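ok new year's eve thread because I'm home in sweatpants and I have opinions about learning to bake bread this year, here we go

1/ I started in July, which is a dumb month to start. My kitchen was so hot the first dough climbed out of the bowl and onto the counter while I was on the phone. Lesson one: the clock in the recipe is a guess, look at the dough!!

2/ I bought a scale before I bought anything else and I would do that again. My standard loaf is 874 grams of dough. Why 874? It's what came out the first time one worked and now I'm superstitious

3/ Flour! I tried the fancy stuff from the mill shop in Rowbotham (lovely people, weird parking) and the store brand, and for everyday sandwich bread I can't taste the difference. For rye I can. Buy the good rye.

4/ I've kept a starter alive for five months. It has been forgotten in the fridge for 11 days at a stretch, and it came back after 2 feedings. They're tougher than the internet says, so please stop apologizing to yours

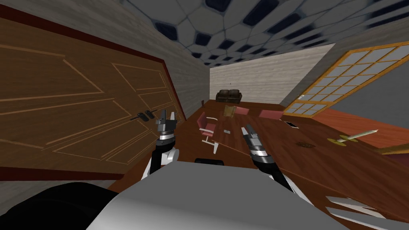
5/ Things I wasted money on: a banneton I never flour enough, a lame I'm scared of, and a proofing mat that smells like a new shower curtain. A colander with a dish towel in it does fine

6/ Steam was the big one for me. I spent weeks tossing ice cubes in a pan and getting pale sad crusts. Then I put the loaf in a lidded pot, lid on for the first 20 minutes, and wow. Crackly! Brown! I texted a picture to my whole family (one thumbs up)

7/ still can't do baguettes. Mine look like driftwood. If you have a shaping trick please reply, I'm begging

8/ anyway there's a rye in the oven and it smells great in here, happy new year bread people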